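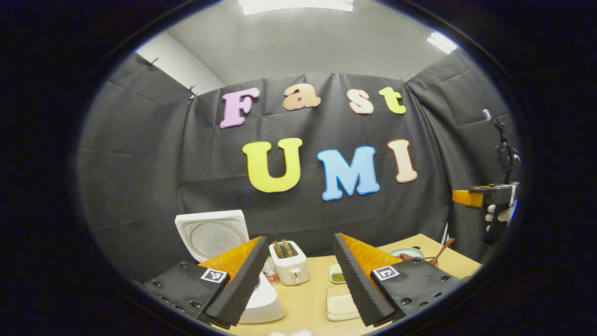 Can a machine make breakfast yet? Partly.

Toast is the easy bit. Two slices standing up in the slots, clear of the top, give a gripper something to pinch.

The rice cooker type of lid is harder. Opening is one push. Closing needs force until the latch catches, and soft fingers flex first.

Noboru Ueda's rule: 40 clean runs in a row before you call it a chore done. Our best on toast is almost 100 tries with 2 drops. Plates next, then washing up in March.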